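Guests' questions, Lodhi House
19th March
By Siham Zerouali

When can I get in?
From 3. Earlier if the room's ready, ask at the desk. Bags can be left any time after breakfast.

Is there a washer?
Yes, ground floor, past the stairs. Tokens from Ramesh Bhatt at the desk. Don't leave loads sitting overnight please, other people are waiting.

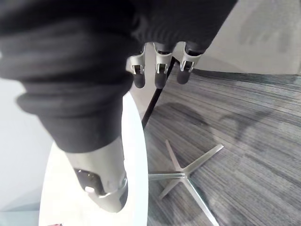 Dryer is fine for cotton and towels. Wool and anything stretchy – use the rack, low heat will still shrink it. Thick knits need spreading out flat. Left bunched up in folds like the black knit here they stay damp in the middle for ages. Two nights in July, longer in winter.

Can I leave stuff behind for the next guest?
Unopened food, yes, shelf in the kitchen. Half a bottle of oil, ok. Shampoo no.

How does check out work?
Keys in the box, windows shut, strip the bed. Out by 11 if you can. Late check out is possible most days but ask the night before, not the same morning. 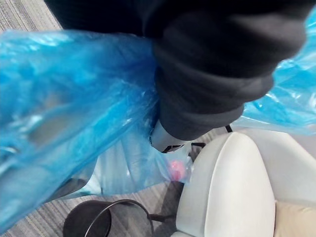 Sheets and towels go down to the laundry room, not in the hallway. Use any big bag you have. Blue see-through plastic like this one is good, we can tell it's linen without opening it. Don't tie it too tight. Pillows stay on the bed.

Can I have visitors in the lounge?
Yes, up to 4, until ten. Keep it down after nine, Elsie Bunting's room is right above and she works earlies. Drinks are fine, hot food in the kichen only. 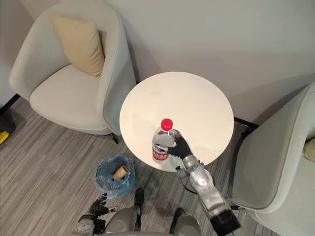 Cream armchair and the little round white table.

Wifi?
Network is Flustura, password on the back of your door. Slow in the back rooms, we know.

Where does my trash go?
Wrappers and general stuff in the bin. Glass and cans outside by the gate. Batteries to the desk, never in with the rest.
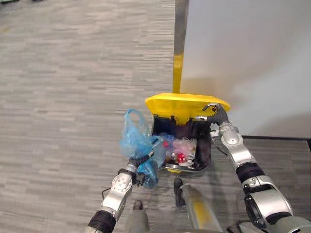 Bin with the yellow lid up, black liner in.

Is there parking?
2 spaces, first come. Otherwise the street, free after six.

Lost something?
Email us with the room number and dates. We keep things until the end of the next month and then they go. Postage is on you.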